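Patterned bowl

From a web encyclopedia of household ware
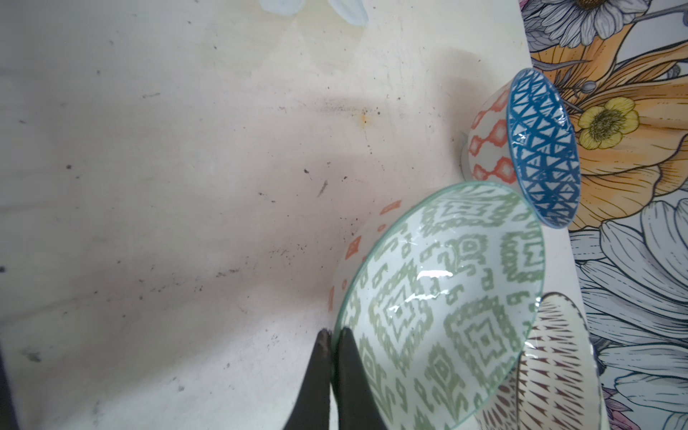

Glazed bowls with green and blue patterned interiors; orange diamonds on the outer walls.

A patterned bowl is an open table vessel carrying repeated decoration on its inner surface, its outer wall or both. The term is normally reserved for ware in everyday use and excludes display pieces. Bowls of this type are sold singly or in mixed groups, in which the shape stays similar and the colour of the interior changes from one bowl to the next.

Decoration

Geometric patterns are the most common. Stepped diamonds, nested squares and small hooked marks are taken from ikat, a method of weaving in which the yarn is dyed before it goes on the loom. In cloth the steps come from the slight shifting of the threads. On pottery they are drawn or printed deliberately. Triangles and zigzags form a second family and are usually set edge to edge, so that the white ground reads as part of the pattern.

Many makers use one colour inside and another outside. Sage green or teal blue interiors may be paired with a coral-orange exterior, either as a single row of diamonds or as a lattice. A coloured line at the rim marks the change between the two surfaces.

In the trade catalogues of the Walotberg pottery the row is called a "Ferrand band" and the lattice a "Patadari net". Neither name is in general use. The classification by Ming-te Ko separates bowls by interior pattern alone and treats the outer wall as secondary, an approach criticised for placing unrelated ware in the same group.

Manufacture

Decoration is applied under or over the glaze. Underglaze colour is put on the unfired or once-fired body and covered by a clear glaze, which protects it from cutlery. Overglaze colour is fixed in a later firing at a lower temperature and wears sooner. Curved interiors are difficult to cover with a flat transfer, and the sheet is generally cut into 4 or more segments. Joins can often be found where a diamond is narrower than its neighbours.

Sizes

Capacity is given to the brim. The Dirkari range was issued in 2 sizes, of 200 ml and 500 ml, the smaller intended for dips and sauces and the larger for soup or cereal.

Care and storage

Grey marks on the glaze are usually metal left by spoons and can be removed with a mild cream cleaner. Overglaze pieces should be washed by hand. Bowls may be nested by size, with paper or cloth between them if the foot ring is unglazed.

See also: Foot ring; Ikat; Tableware; Transfer printing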